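Hullville Tabletop Bin, Cream
Small lidded bins for desks, counters and bedside tables

Home > Kitchen and Household > Waste > Tabletop bins

A small bin for the odds and ends that build up where you sit or work: wrappers, tea bags, tissues, pencil shavings, bits of thread. It takes up little room and the lid shuts between uses.

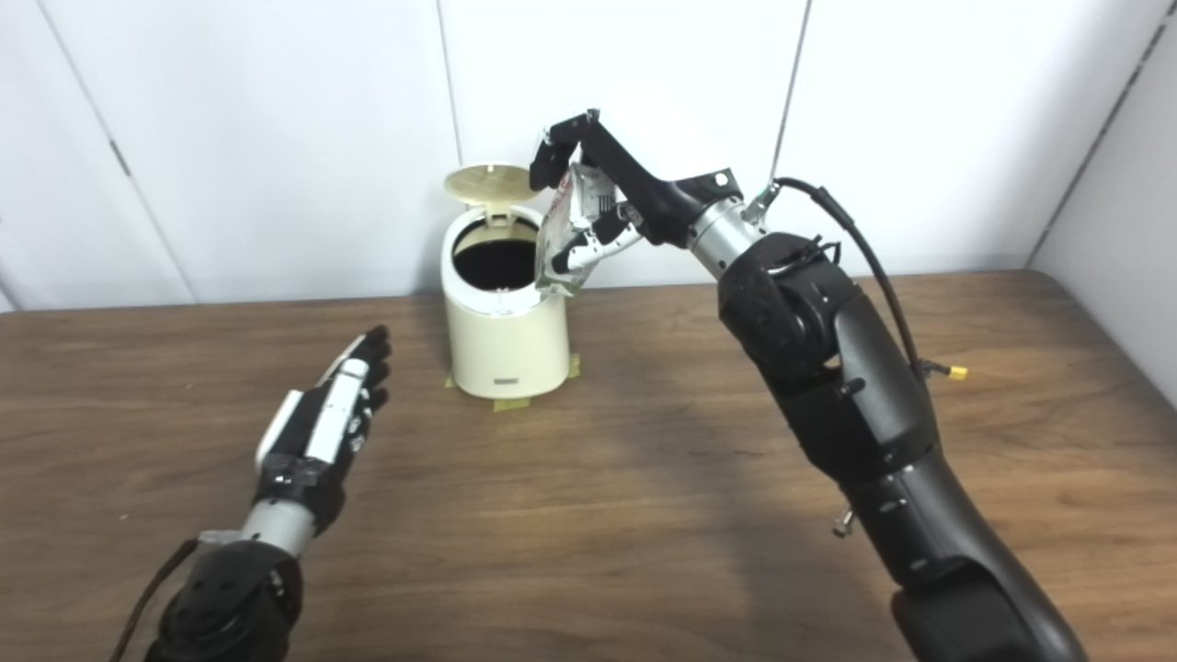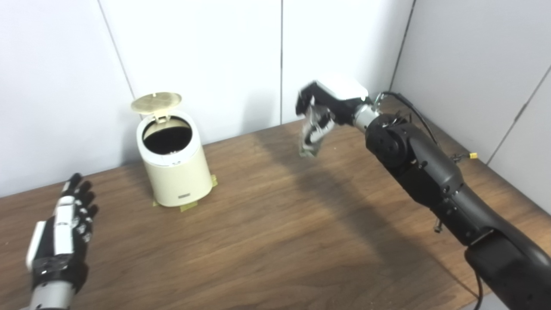 Tabletop bin with the lid open.

The Hullville is the smallest of the three bins we stock from Binham. The other two are the Flistier, a pedal bin for bathrooms, and the Trindade, a tall kitchen bin with a separate food caddy. All three can be ordered together and will come in one box where the sizes allow.

Choosing a size

A tabletop bin is meant to be emptied often. If it is mainly for tea bags or peelings, plan on emptying it every day. For dry waste such as paper and wrappers, once or twice a week is usually enough in a one-person office. Households that want something to last the whole week should look at the Flistier.

Measure the height under your wall cupboards before you order. The lid needs clear space to open fully, and a low shelf will stop it short. Leave a small gap behind the bin as well.

Liners

Any small bag will fit if you fold the top over the rim. Our own liners are sold in rolls of 80 and in a trade box of 1000. They are thin and are not meant for liquids or anything sharp. Let tea bags drain before they go in. Compostable liners can be used, but they soften if left for more than a few days with wet waste inside.

Cleaning

Wipe the inside with warm water and washing-up liquid, then leave the lid open until it is dry. Do not use scouring pads or neat bleach. Do not put any part of the bin in the dishwasher. For smells, a spoonful of bicarbonate of soda under the liner works well and can be changed when you change the bag.

Keep the bin away from hobs, toasters and radiators. It must not be used as an ashtray.

Trade and office orders

We supply cafes, guest houses, clinics and schools. Orders of 11 or more bins are charged at the trade price, which is shown in the basket before you pay. For 300 or more, please ask for a written quote, as these are sent by pallet and need someone at the delivery address to sign for them. We can split a large order between several sites, but each site is charged its own carriage.

Liners count as a separate line and do not go towards the trade total for bins.

Delivery and returns

Bins in stock are packed the next working day. The grey version is out of stock and is due back in June. You can place an order for it now and we will take payment when it is sent.

Unused bins can be returned in their original packing. For hygiene reasons we cannot take back a bin that has been used, unless it is faulty. If a lid arrives damaged, tell us and we will send a new one without asking for the whole bin back.

Spare parts

Lids: sold singly
Liners: roll of 80, box of 1000
Non-slip feet: sold as a set

Page last updated March 19, 2025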